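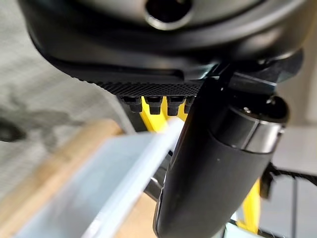 The result came in at 13 out of 100, and she wrote it on the whiteboard under the older numbers.

The task was to lift one plastic sheet off a board and lay it down again on the other side. A child could do it. The arm in the Bech Street lab had tried it 305 times since March, under four different policies, and this was the worst set so far.

"It's the new training data," said the student from Cirnau. "We should go back."

She didn't answer. She opened the log and started on the failures, one after the other. It took until late afternoon. In 38 of them the fingers had closed in the right place, at the right height, and then opened again before the lift.

"Look at the force reading," she said.

He leaned in. The line rose, stopped, and dropped to zero.

"It lets go," he said.

"It lets go when the sheet bends. Every one of these. The old policy never did that. It just squeezed."

"So is that better or worse?"

"It's 13."

He pulled up the demonstrations, the ones he had recorded himself in the first week of May. In the third one he had felt the sheet start to bend and had opened his hand to try again. He did it in the fifth one too, and in most of the others.

He watched them all without speaking. Then he went and got his coat, put it on, and took it off again.

"I can record new ones tonight," he said.

"Keep the old ones," she said, and sat down to write the methods section.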